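Ebenezer Dramani
Notes on the Ferkik tabletop arm, standard kit. I paid $1298 for it in October. No discount, no loaner.

In the box: arm, controller, power brick, bench clamps, one gripper, one plain push tool. The printed manual covers assembly and stops there. Everything else is on the Korletey support site, behind a login.

Assembly took me an evening. The base bolts have to be torqued in a cross pattern or the first joint binds near the end of its travel. The manual shows them tightened in order. Ignore that.

Reach is listed as 580 mm. I get that only with the wrist straight. With the tool pointing down, plan on 400 mm of usable radius and lay out your bench to match.

Software is Vornen 7. Installation was clean on Linux. The calibration routine asks for touch points and rejects the whole set if one is off, so you start over. A per-point retry would fix it.

Joint limits reset to factory values after every firmware update. Save your config file somewhere else first.

Current job is pushing tasks with the plain tool: move a named block next to another named block, one color at a time.
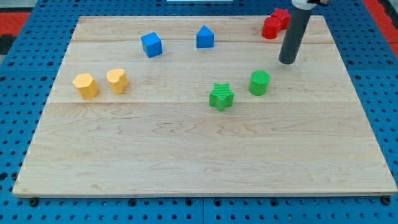 Flat-sided shapes are the easy part. Push a cube through the middle of a face and it tracks well. Cylinders roll off the line if contact is even slightly off center, and stars catch a point and spin. I lowered the approach speed for both.

Compared with the Plemov I used before: the Ferkik is quieter and its cable routing is better. The Plemov had a proper emergency stop on a cord. On this one it's a button on the controller, so mount the controller within reach.

Would I buy it again? For bench work with light parts, yes. For anything that needs the full listed reach, no. Spare gripper pads are on order and I'll add a post on wear once I've run through a set.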